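The Robot Practices the Doors So I Don't Have To

February 4, 2023

Print this article | E-mail to a friend

I used to walk the doors. That was the job, pretty much, and if you've never heard of it, well, neither had I until I got hired at Prutholm. We look after big old houses that have been turned into offices and rentals, and each one gets a night round: open every door, check the room, close it again, sign the sheet. On a full shift I did 370 doors. My right wrist still has opinions about that!

Then last August the company told us it was bringing in robots for the night rounds, and that before any of them rolled into a real hallway they would be learning the work on a computer. A few of us from the round were asked to move upstairs and help. I said yes mostly because there were chairs (I'm only half kidding). 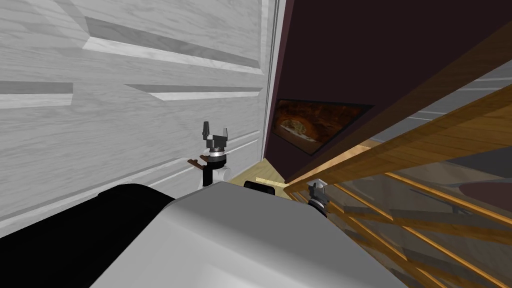
So now I sit at a desk with a headset and a terrible cup of coffee and watch a simulated robot try to get through simulated doors. The software is called Matesura, and it runs all night whether we're in or out. In the morning I come in to a list of tries, and my part is to go through the ones it has flagged and say what I would have done. Stand farther back. Come at the handle from the side. Don't crowd the frame, you'll be in your own way when it swings.

What surprised me is how much I knew! On the round I'd have told you there was nothing to know about a door. But I'd been shifting my feet and leading with my shoulder for years without giving it a thought, and when an engineer asks you to put that into words you find yourself standing in the middle of the office opening thin air, and then doing it again slower while somebody takes notes.
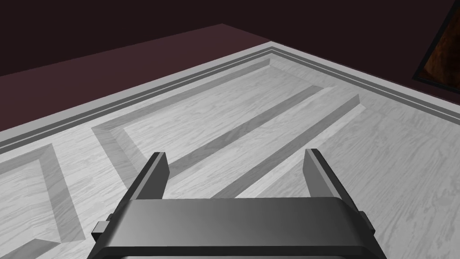

The training took 20 hours, spread over a couple of weeks, and it was rough going for some of us. I'm fine with a screen. Others hated it, missed the quiet of the houses at night, and asked to go back. Prutholm let them, for now, and that "for now" gets a lot of discussion in the break room. There were 9 people on my old round. The plan we've been shown has fewer walking and more of us reviewing, and the reviewing jobs pay a bit better, but they're days, and a day job is a very different thing if you picked nights so you could be home when school lets out.

I've gotten picky, too. Approach angles are my thing now, and I can go on about them over dinner until my family begs for mercy.

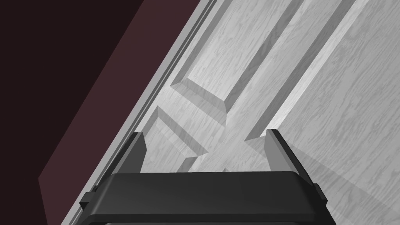

A simulated gripper, open, close up to a paneled door.

We've been through 3000 flagged tries as a team since the fall. The first building on the schedule is Winano House, and I've asked to be there on opening night, on my own two feet, just to see how the hallway feels with somebody else doing the round.

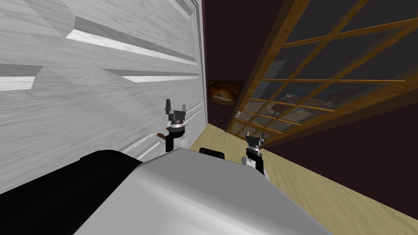
One reader of our last workplace issue wrote in to say that her warehouse made the same kind of promises, that the desk jobs came through but the old crew never ate lunch together again, and that she'd tell anyone in my shoes to get the hours in writing. I took that to heart. We asked for a written schedule the next week, and management has agreed to post shifts a month ahead, which I'd call a decent start.

I do miss the walking. I've started doing laps of the parking lot at lunch, and two of the engineers come along now, still asking me about hinges.

Print this article | E-mail to a friend

Related articles
- Tawfik Mill Goes to Four-Day Weeks
- Night Shift, Day Shift: How We Sleep Now
- What to Ask When Your Job Gets a New Title
- Letters: Your Stories From the Break Room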